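Chore robotics

Chore robotics is the branch of robotics concerned with the ordinary handling jobs people do at home and on small shop floors: tidying, sorting, folding, wiping, fetching and putting parts where they belong.
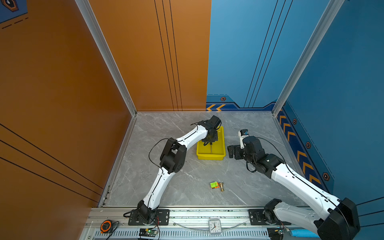 The field is best known for its two-armed benches, where a pair of small arms share one work surface and learn jobs that a person would do without thinking. Putting odds and ends into a tray is a classic starting task, and it remains a surprisingly rich one. A toy block, a metal fitting and a thin rod each call for a different grip, and a machine that handles one of them well may be hopeless with the next.

Background

Factory robots have welded, painted and stacked for decades, but they did it in places built around them. The part always arrived in the same spot, facing the same way. A kitchen counter or a repair bench offers no such help. Things are left at odd angles, they touch each other, and they change from one day to the next.

Two developments opened the door. Small electric arms became cheap enough for schools and hobby groups to own, and learning methods improved to the point where a robot could pick up a skill from recorded demonstrations. In the usual approach, a person guides the arms through the job many times, and software learns to connect what the cameras see with how the joints should move. The Lemora sorting set, a widely shared collection of tabletop tasks, contains 419 demonstrations of clearing small objects into a container, and many beginners train their first working policy on it.

What machines can do

Picking up a firm, dry object of moderate size and dropping it into an open bin is now within reach of modest equipment. So is moving a part from one arm to the other, provided neither arm blocks the camera's view. Wiping a flat surface works well too. These are real achievements! Ten years of patient work went into making a gripper close at the right moment on an object it had never met before.

The Grerkari trials give a fair picture of the middle ground. They used a mixed tidying task with 580 attempts spread over several benches, and compared objects lying apart with objects lying side by side. Separate objects were collected with few problems. Close neighbors caused most of the failures, usually when one finger came down on top of the second object and pushed both away.

Thin, upright items are another known trouble spot. A rod has to be held firmly enough not to swing, and a small error at the wrist becomes a large one at the tip. Some teams lower the rod until it touches the tray before letting go, a trick borrowed from human hands, and it works nicely.

What remains hard

Cloth, cables, wet dishes and anything see-through still defeat most systems. Long jobs are hard for a different reason. A robot that gets each step right nearly every time will still stumble somewhere in a chore with 18 steps, and recovering from a stumble is a skill of its own. Most household chores have more steps than people suppose. Emptying a dishwasher, counted plate by plate and fork by fork, came to 61 separate grasps in the Condgate kitchen study.

Speed is the other gap. Learned policies tend to move slowly, with small pauses and second tries, and a person can often clear a table while the machine is still lining up on its first object. For overnight sorting in a workshop this hardly matters. For setting out dinner it matters a great deal.

Measuring progress

Results are difficult to compare, as lighting, table color and camera placement all affect the outcome. The Meireles protocol tries to deal with this by asking teams to publish object lists and starting layouts, and to report every attempt, including the ones where a part ended up on the floor. It also scores partial success, so a robot that collects two of three objects gets credit for both.

See also

Bimanual manipulation
Bin picking
Imitation learning
Service robot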